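Fix the old one first

Booker Crenshaw, 23 June 2020

Everybody I know is shopping for a new computer this month. Why. Most of them need a fan and more memory.

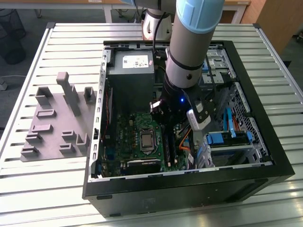
My last repair cost 50 dollars. New machine, ten times that easy. And the old one goes where? Garage, then the dump.

Stores won't tell you this. Darnell Tillman at work got quoted a full replacement, took it home, swapped the drive himself in an evening. Still runs fine.

So schools should teach it. One class, screwdrivers, done. Not hard, definately not expensive. More on this in July.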